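로봇 안전과 고장 분석 7주차 강의 노트
주제: 케이블은 언제나 이긴다
담당: Graham Blackburn / 실습 조교: Amber Greenwood

지난주에 예고한 대로 오늘은 Dranside 실습동에서 난 정지 사고를 다룹니다. 대단한 폭발이나 불꽃을 기대한 분들께는 미안하지만 11초짜리 사고입니다. 보고서는 14쪽입니다. 이 비율에 익숙해지는 것도 이 과목의 학습 목표에 들어갑니다.

1. 사건 개요

Skiron 프로젝트의 세탁 보조 과제. 양팔 로봇이 세탁물 바구니의 양쪽 끝을 잡아 들어 올리고, 몸을 돌려 내려놓는 동작입니다. 토요일 오전 시험에서 오른쪽 손목이 회전하던 중 외부 케이블이 팔뚝 관절 하우징에 걸렸습니다. 손목은 계속 돌려고 했고 케이블은 늘어날 생각이 없었습니다. 토크 감시가 이상을 잡아 보호 정지를 걸기까지 11초. 그동안 제어기는 저항을 "바구니가 무겁다"로 해석하고 성실하게 힘을 더 줬습니다. 바구니에는 옷이 몇 벌 들어 있었을 뿐입니다.

인명 피해 없음. 손목 커넥터 핀 변형, 케이블 피복 손상. 그리고 Kacper Pawłowska의 주말.

2. 왜 미리 몰랐는가

같은 동작을 시뮬레이션에서 1,470회 돌렸고 실패는 0회였습니다. 시뮬레이션 모델에 케이블이 없었으니 훌륭한 성적입니다. 없는 물건에는 걸릴 수 없습니다.

Lorraine Goodall의 검토 의견서에서 시험에 나올 만한 부분만 옮깁니다.

- 충돌 모델은 링크와 손만 포함했다. 손목에 감긴 케이블 고리는 형상도 질량도 없는 것으로 처리되었다.
- 케이블 여유 길이는 팔을 내린 자세에서 정했다. 팔을 앞으로 뻗고 손목을 돌린 자세는 확인하지 않았다.
- 토크 임계값은 가득 찬 바구니 기준이었다. 가벼운 바구니를 다룰 때는 이상 부하가 그 여유 안에 숨는다.
- 점검표에 "케이블 확인"이라는 항목이 있었고 체크도 되어 있었다. 무엇을 확인하라는 말인지는 적혀 있지 않았다.

마지막 항목에 밑줄을 그으세요. 여러분이 졸업 후 가장 자주 만날 고장 원인입니다.

3. 보호 정지와 비상 정지

작년 기말 답안의 상당수가 이 둘을 섞어 썼습니다. 이번 사례에서 작동한 것은 감시 기능이 건 보호 정지입니다. 사람이 버튼을 누른 것이 아닙니다. 버튼은 Bradley Greenwood의 손이 닿는 곳에 있었지만 그는 로봇이 "신중하게 움직이는 중"이라고 생각했다고 진술했습니다. 느린 고장은 신중함과 구별하기 어렵습니다. 운전자 교육에서 예상 동작 시간을 미리 알려 주는 이유가 여기 있습니다.

보호 정지 후 팔은 그 자세로 버팁니다. 걸린 케이블을 풀려고 손을 넣기 전에 구동 전원을 차단하고, 팔을 받치고, 그다음에 푸세요. 순서를 바꾸면 다음 학기 강의 자료가 됩니다.

4. 재발 방지 조치

손목 케이블은 회전축에 가깝게 고정하고 고리의 최대 크기를 정했습니다. 바닥을 지나는 선은 발이 놓이는 구역 밖으로 돌립니다. 임계값은 들어 올린 직후 추정한 하중에 맞춰 바꿉니다. 점검표 문구는 "양팔을 작업 자세 끝까지 뻗고 손목을 양방향으로 돌려 케이블이 닿는 곳을 적을 것"으로 고쳤습니다. 길다는 불만이 Pickering 팀에서 벌써 들어왔습니다.

5. 토론 준비

다음 시간까지 아래 작업 공간에서 케이블이 걸리거나 밟힐 수 있는 지점을 찾아 오세요. 팔에 붙은 선과 바닥의 선을 따로 적고, 각각에 대해 감지 방법을 하나씩 제안합니다. "조심한다"는 감지 방법으로 인정하지 않습니다.
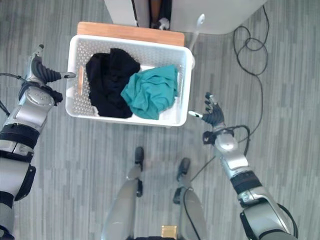
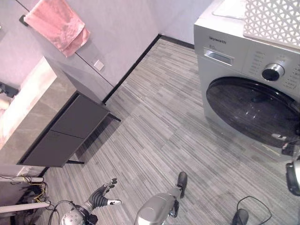
그림 7-1, 7-2. 세탁 과제 작업 공간, 로봇 머리 쪽 시점. 두 그림 모두 바닥의 검은 케이블에 유의.

제출은 한 쪽 이내, Benddale관 과제함. 케이블을 그린 약도를 첨부하면 가산점이 있습니다.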